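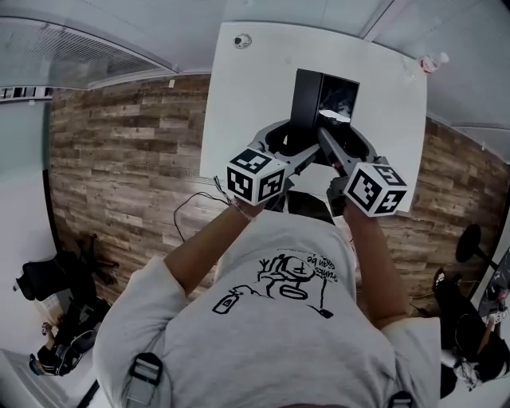

Doesn't the robot get confused when the hands it learned from were attached to a person? One reader wrote in with that after the last issue of Gitel, and added that a human wrist can do things no arm on a bench can copy. It's a great question, and it happens to be the one the Anetska group spent most of last year on, so it gets the long item this time.

First the setup, for people who joined recently. Anetska teaches its two-armed robot, Droradon, from demonstrations done by people. For years the usual way was teleoperation: you sit at a console, push the robot's arms through the task and record everything. It works, but it's slow and tiring, and you can only do it where the robot is. The other way is to leave the robot out and give the person the grippers. You hold one in each hand, do the job at a table, and the recording is of the grippers moving through space. Each gripper carries a cube on top with black-and-white square markers on its faces, and the tracking software works out position and tilt from whichever faces it can see.

The reader is right about wrists. A person will happily roll a gripper over, tuck an elbow in, lean across the table and finish the move from an angle that Droradon's arms just can't reach. In the early recordings there was a lot of this. Feed it all to the learning system and you get a robot that starts beautifully, heads off toward an impossible pose and freezes there with its joints at their limits. I watched a few of those runs and they are painful – you can see it knows what it wants!

So the new method, which the group calls Ginting, adds a step between the recording and the training. Every demonstration gets replayed on a simulated Droradon before it counts for anything. If the simulated arms can follow the gripper path, it goes through untouched. If they can't, Ginting looks for the smallest change that makes it possible, such as a slightly different approach angle or a shift of where the robot's base sits relative to the table. And if no small change will do it, the demonstration is dropped.

Now the part I love. The test for "small" is based on the object and not on the hands. Ginting doesn't much care if your left wrist came in from above or from the side, as long as the two grippers end up in the same place relative to each other when they close on the thing. Two-handed work lives or dies by that relationship. Picture a box-shaped object standing on end with a gripper finger curving in from each side at the bottom. Move both grippers a little to the left and the grasp misses in a way that's easy to correct. Let one drift forward while the other stays put and you twist the object, or tip it. The old cleanup step treated each arm by itself, and it was adding just that kind of drift.

The numbers, from the group's own write-up: they recorded 2,000 two-handed demonstrations. Of those, 731 replayed cleanly with no change at all. That figure surprised me, I had guessed far lower. Most of the rest could be repaired, and the dropped ones were mainly tasks where people crossed their arms, which Droradon isn't built to do. After training on the clean and repaired sets together, the robot picked up and placed upright objects it had never handled in 74 percent of its trials, across eight objects. With the old per-arm cleanup, the same training recipe often let things topple, and the write-up has a nice set of plots showing the gap between the grippers wandering in the last moments before contact.

A few notes of caution, in no special order. The eight objects are all rigid. Nobody has tried a bag or a soft pouch yet, and "where the grippers are relative to each other" gets slippery as an idea once the thing between them can fold. Shiny surfaces are also still a bother for the part of the system that watches the object. The marker cubes don't mind, being bold black on white, but a glossy case throws back a bright patch from the lights and the object tracker can mistake it for an edge. The fix for now is to train on more of it and hope, which I think everyone would admit is a stopgap.

And then tracking dropouts. When someone leans in far enough, a shoulder or forearm can block the view of a cube, and the path has a hole in it. Ginting fills short holes by assuming the hand kept moving smoothly. Long holes mean the demonstration is thrown out before the simulated robot even sees it. I asked if a second viewpoint would solve this and the answer was yes, mostly, at the cost of a setup that takes longer to calibrate. The group would like to keep things simple enough that a new person can walk up, grab the grippers and be recording in the same hour.

Back to the reader's question, then. Yes, the robot gets confused by human wrists, if you let it copy them. What Ginting does is stop asking it to. The person's hands are a way of getting the grippers to the right places at the right times, and plenty of what the arm did on the way can be thrown out. There's a lot in human motion that matters only to humans.

Anetska plans to release the replay code in April, along with the recordings that passed clean. The repaired ones may come later – there's still an argument going on over whether to publish the original paths next to the fixed ones (please do, I'd read every plot). If you have a two-armed robot with different reach from Droradon's, the group is keen to know how many of the clean recordings replay on yours. Send your numbers to the usual Gitel address and I'll pass them along.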